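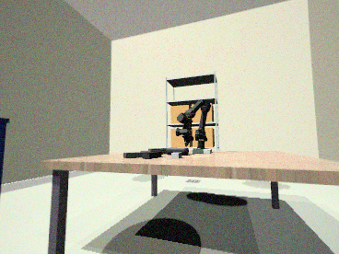 Business size notebook — July 12, 2019

Good day on the size bands! Sabina and I finally got the Nukosdale list sorted by headcount and by yearly sales side by side, and the two columns disagree far more than I expected. Of the 93 firms, 71 land in the same band either way. The rest jump, and those are the fun ones.

Lapointe is my favorite so far. Tiny staff, huge sales (they buy and resell grain, so the money goes through fast), which makes them small on one sheet and middle market on the other. Kamis goes the opposite way — lots of part-timers, modest sales.

Wayne Campbell thinks we should count part-timers as half. I tried it on nine firms and four changed band, so it matters a lot. Want to run it on everything before we pick.

To do:
Ask Dendham if their headcount includes the seasonal crew
Redo the sales bands with three-year averages
Sabina to check the firms with two owners listed, they may be in there twice

Also, the old cutoffs from November are still in the second tab. Don't use them!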